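Donow Two-Arm Tabletop Station
Equipment hire > Benchtop > Two-arm stations

Available from August. Weekly and monthly terms. Collection from our Londora counter, or delivery by arrangement.

We get asked one thing about this station more than anything else, and it's some version of "can it do the dishes?" No. It can't fold your laundry unattended either, and if you run a packing line it won't replace the person at the end of it. If a sales rep has told you otherwise, ask to see the same job done on a messy table with no cuts in the video. We did, and that's why this page reads the way it does.

What you're hiring

Two arms on a frame around a work surface, a control computer with the Donow software loaded, and a half day of setup with one of our staff. The frame stays assembled. You need a level floor and a doorway wide enough to bring it through, so measure before you book. Bring your own objects. Practice kits full of foam blocks make any arm look good.

What we've seen it do

Dariusz Sadowski ran our house trial, which is three jobs we'd pay a person to do: clear a table, pair up small parts, and put a lid on a tub. Clearing went fine as long as things were spread out and none of them were soft. Pairing was slow. Lids were bad, and we stopped trying with the snap-on kind. He'd be happy to argue with you about whether the fault is in the arms or the software. His view is software. Catrin Meredith, who handles returns, thinks it's both and would like to see a better wrist.

With a person steering, the results were a lot better, which tells you something about how many of the demos online are made.

Who should hire it

Labs, classes, and shops that want to find out what a chore costs in time before they spend real money. One customer, Ulloa, took it for 14 days to test sorting returned hardware, and went back to sorting by hand. We count that as a good hire. They had been quoted for a permanent cell.

Who shouldn't

Anyone with a deadline riding on it. Anyone who wants it near kids or pets. Home users, for now.

Claims we won't repeat

The Grordale brochure for the matching software pack says "ready for everyday tasks after 1000 practice runs." We asked which tasks and got a list of 2, both of them picking up a block. The pack is included in the hire price and you can leave it switched off.

Working area

Both arms can get to the middle of the table. Keep the job there. Toward the corners you'll be relying on one arm, and anything that needs holding and turning at once gets awkward. Small items can stay on the table if they're well clear of the work.
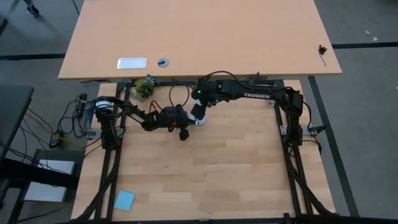 Terms

Minimum hire is one week. Deposit is taken at booking and returned after inspection. Gripper fingers are wear parts and we don't charge for normal scuffing. Bent links are charged. Cancel up to 3 days ahead for a full refund.

Questions about fit go to Yevdokiia Yatsenko at the hire desk. Tell her the job, the heaviest item, and how often you can live with it being dropped.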